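**Notas da fala - pequenas pousadas, bloco 2 (Daiane)**

- Agradecer à Mirela Mendonça pela abertura. Ir direto ao tema: avaliações de hóspedes.
- Lemos 266 comentários da pousada Leite. 83 falam do banheiro, 17 do café da manhã.
- Pausa. Perguntar quem na sala responde às avaliações toda semana.

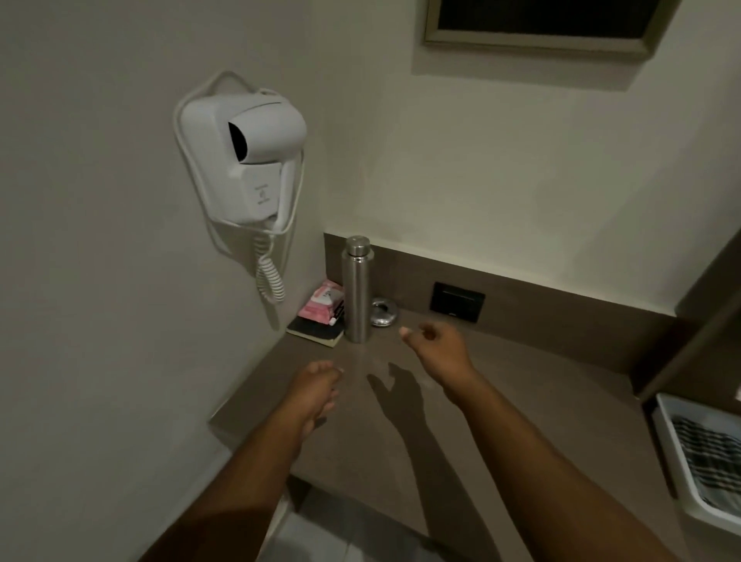
- Resposta curta, assinada com nome. Prazo nosso: cinco dias.
- Não copiar e colar o mesmo texto - o hóspede lê as outras respostas antes de reservar.
- Contar o caso da Maiara Vieira: respondeu a uma nota baixa e a cliente voltou em maio.
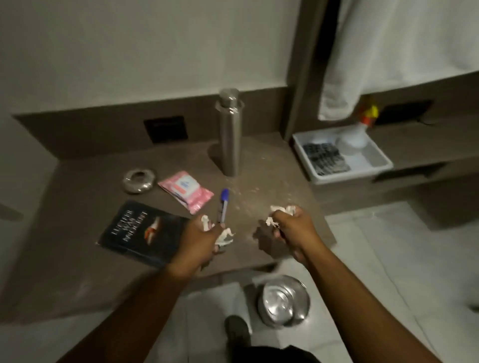 *Bancada com farelos de papel, ao lado da garrafa de inox.*

- Crítica repetida vai para a lista de manutenção.
- Passar a palavra ao Berwyn Prosser (tarifas).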